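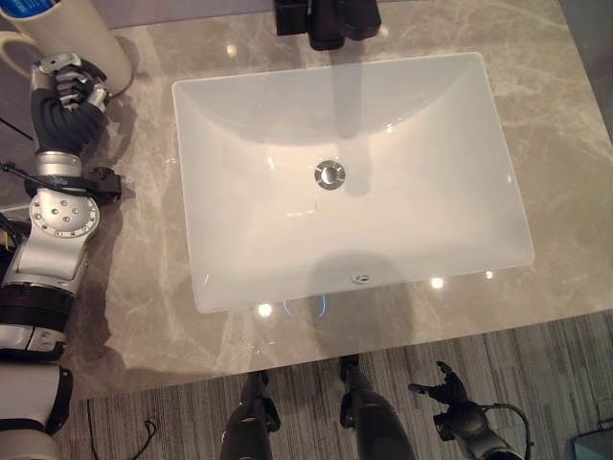

Curnulano, 8 May 2019

I have 2,686 points. I know this without looking it up, the way other people know their blood type or the birthdays of their nieces. A free night in the Skirnar Rewards program costs 4,000 points, and I have been on my way to that free night for so long that the card in my wallet has worn smooth on one side and picked up a faint blue tint from my jeans.

I joined by accident. I was checking in at the Skirnar in Varnano, it was late, and the man at the desk asked if I was a member. I said no. He looked so sorry for me that I filled in the form on the spot, in pen, leaning on a rack of brochures for a cheese museum. I got a plastic card, a welcome letter, and a small bag of almonds. The almonds remain the best thing the program has ever given me.

For anyone who doesn't travel for work, or does and has kept their dignity, the system goes like this. You stay in a hotel. The hotel gives you points. When you have enough points you get to stay in the hotel again. It's the only business I know of that rewards you for being tired of it with more of it. If my dentist did this I would change dentists.

But I don't travel to glamorous places, and so I take my glamour where I can find it. My job sends me to look at warehouses. Curnulano has a warehouse. Varnano has two, and a third they keep saying they'll build. In between visits I eat dinner at a table for one and read the terms and conditions, which run longer than some novels I've given up on and have a better villain.

The villain is the word "eligible."

Every night at a Skirnar earns up to 238 points. I want to draw your attention to the "up to," since I failed to draw my own attention to it for nearly two years. You earn the full 238 if your rate is eligible, your room is eligible, and you booked through a channel that is (go on, guess) eligible. My company books through a travel agency that gets a discount. The discount is not on the list. So I earn 119. I have never once earned the 238. I've seen it written down many times and I understand it to be a real number that happens to other people.

I did the math on the train here, on the back of my ticket, and I'll share it with you because I had to live through it. I need 1,314 more points. At 119 a night, eleven nights gets me 1,309.

Five short.

I checked it again. I turned the ticket over in case the other side was kinder, but the other side only wanted to tell me about luggage. So it's twelve nights, the last of which I will spend earning five points that count and 114 that will sit in my account like leftover drywall screws. I go to places with a Skirnar maybe once a month. And points expire if you go eighteen months without a stay, which won't happen to me, but I think about it, the way people who live near the ocean think about waves.

There are ways to speed things up, of course. The program sends me an email about them every Tuesday. I can buy points. I can take a survey. I can subscribe to a magazine about yachts. I can rent a car I don't need and drive it to a restaurant I don't like. Last fall I took one of the surveys. It asked me how likely I was to recommend Skirnar to a friend or colleague, and I thought about it seriously, going through my friends and colleagues in order, picturing each of them standing in a hallway in Varnano with a suitcase. I put seven out of ten. I got fifteen points, and they took six weeks to arrive.

I should say that the hotels are fine. I don't want to be the kind of person who complains about a clean room with a door that locks. The beds are good. The breakfast has that machine that makes one pancake at a time, very slowly, while a line forms behind you and everyone watches your pancake. The curtains close all the way, which I've come to think is the true measure of a civilization. The one here in Curnulano is quieter than the one in Varnano and has better soap, and if I could choose where to spend my free night I would probably spend it here, in the town where I already have to be, in more or less the same room.

This is where the whole thing starts to come apart if you poke at it. What is the free night for? I can't use it on a work trip, because work is paying, and there is no world in which I turn to my boss and say don't worry about this one, it's on me. So it has to be a vacation. So I have to take a vacation somewhere with a Skirnar. I've seen the map of places with a Skirnar. They're built near ring roads. There is one in Zamudio that people in the forums speak of warmly, and it turns out to be warm praise for the parking.

Yes, I read the forums. I went there with one question about the travel agency rate, and I stayed for the people. They're wonderful and alarming. Somebody in there once flew to another country and back in one day to keep a gold card and then posted photographs of every sandwich. There are long feuds about late checkout. There is a thread, still going, on whether it's polite to mention your status at the desk or if you should let them find it on the screen by themselves, like a birthmark. I have no status. My tier is called "Member," and I'm told it can't be lost because there's nothing underneath it.

I wrote a little about this back in July, when I was still under 2,000 points and full of hope. I got more mail about that post than about anything else I've ever put up here, including the one where my mother's oven caught fire. I expected sympathy. I mostly got tips. 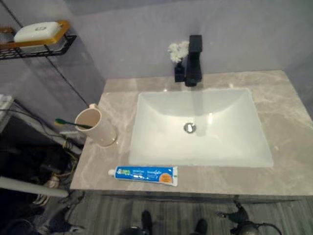

One reader wrote that I was thinking about it all wrong, that points were never meant to be saved, and that anybody holding a balance was just lending the hotel money at no interest. She had cashed hers in as soon as she could, every time, on whatever the catalog had at the bottom of the price range. So far she'd gotten a luggage scale, two umbrellas, and a cutting board shaped like a pear. She signed off by telling me to go look at the catalog before I wrote another word about free nights.

So I went and looked at the catalog. I've had it open for most of this evening, when I was supposed to be writing up a warehouse.

I can afford more than I thought. I can have the luggage scale. I can have a travel pillow filled with something they refuse to name. I can have a bathrobe, though only in a size they call "universal," and I've met the universe and we are not all the same around the middle. For most of what I've got I could have a small suitcase, a sort of shell on wheels, and I'll admit I looked at that one for a long time. My own suitcase has a wheel that screams. It screams on tile, it screams on carpet, and it screamed through the lobby tonight so steadily that the woman at the desk had my key ready before I'd reached her.

But if I bought the suitcase, I'd be back near zero. And then I'd be a person with a nice suitcase and no reason to look at his balance. I'm not sure I want that. I know it's foolish. It took me a lot of nights to get here, and some of those were pretty bad nights, the kind where the meeting went sideways and the only place open was a gas station and dinner was a thing in a wrapper. Each of them left 119 points behind it. It's a stupid amount of comfort, but I've gotten it every time, usually on the third day, when the stay posts to the account and the number goes up and a little green arrow appears next to it.

I've tried to explain the green arrow at home and been met with silence.

Another reader, I should mention in fairness, told me to call the program and simply ask for the five points. Just call them up and explain. I hadn't worked out the five points back in July, so this came in reply to a different shortage, but the advice holds up. I might do it. I've been on hold with them before. The music is a piano playing something that never gets to the chorus, and every couple of minutes a recorded voice thanks me for my loyalty, which is a big word for a man whose travel agency picks the hotel.

I also found out tonight, near the bottom of the catalog, that a free night excludes Fridays, Saturdays, the day before a public holiday, and breakfast. I've read that sentence over a few times. I don't mind about the Fridays so much, but I had been counting on the pancake.

Checkout is at eleven. The warehouse people want me there at eight, and then it's the slow train back. I'm going to sleep on the suitcase question and see what the arrow says on Saturday.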